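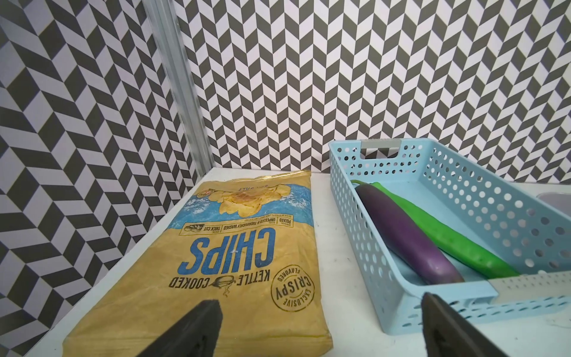 Week three: salt, water and keeping food

Welcome back, everyone, and thank you for the kind messages about my voice, which has nearly returned. These notes go with the session on salt. Please read them before you come along, even if you only manage it on the bus, as we shall be doing a fair bit of cooking arithmetic together and it goes much better when people have met the ideas once already.

Last time we looked at drying, and somebody asked why a salted fish keeps so much longer than one that has simply been left out in the wind. It was a lovely question and I gave it a rather poor answer, so let me have another go. The tiny living things that spoil our food need water, and they need water they can get at. Salt ties some of that water up, and it also draws water out of the food itself (you will have seen this if you have ever salted sliced cucumber and come back to find a puddle in the dish). The word we use for the water that is still free is "water activity". Pure water has a value of 1, and the lower the number goes, the fewer things can grow.

Now for the arithmetic, and please don't be frightened of it! Brine strength is nearly always given by weight. To make a 3 per cent brine the simple way, weigh out 1000 grams of water and stir in 30 grams of salt. If you are filling a big crock with 3000 grams of water, you want 90 grams. Strictly speaking this comes out a touch under 3 per cent, as the salt adds to the total weight, but for our purposes it will do very nicely.

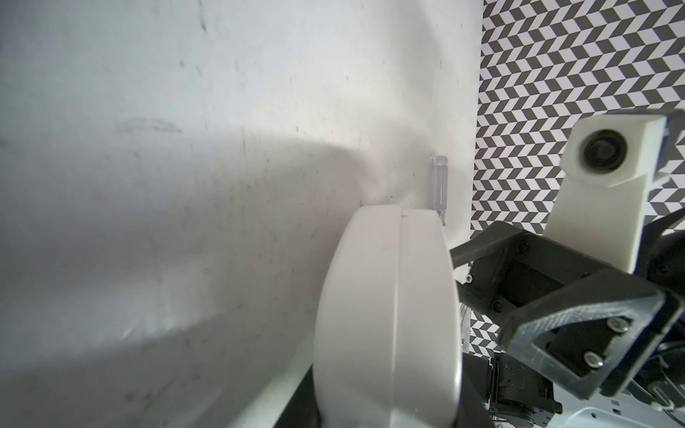 Do weigh your salt, though, and leave the spoons in the drawer. A spoonful of fine table salt holds a good deal more than a spoonful of big flaky crystals, and I have ruined a whole batch of beans by forgetting it. My grandmother never weighed a thing in her life and her pickles were splendid, but she had sixty years of practice and used the same salt every time.

Vegetables behave differently from one another, too. Cabbage gives up its water readily once it is shredded and squeezed, so it can make its own brine. Whole cucumbers have a tougher skin and need the brine poured over them. Aubergine is usually salted for its texture, and we shall come to that with the frying notes.

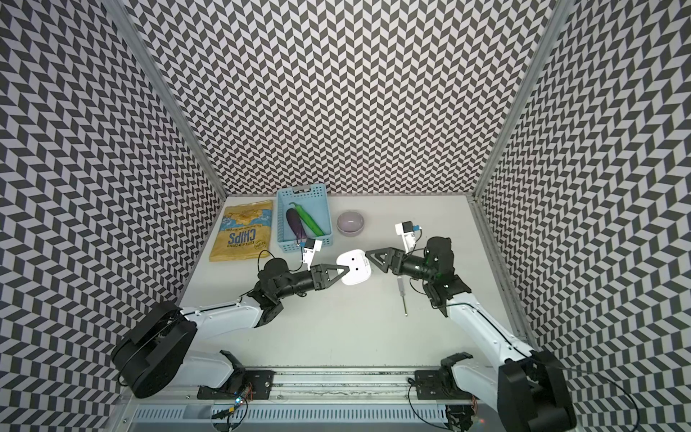

Kettle cooked chips, bag lying flat at the far left.

For next week, please read the chapter on brines in Zinash Nigatu's reader, and work out how much salt you would need for 421 grams of water at the strength we used above. Bring your working as well as your answer, and a clean jar with a lid if you have one to spare.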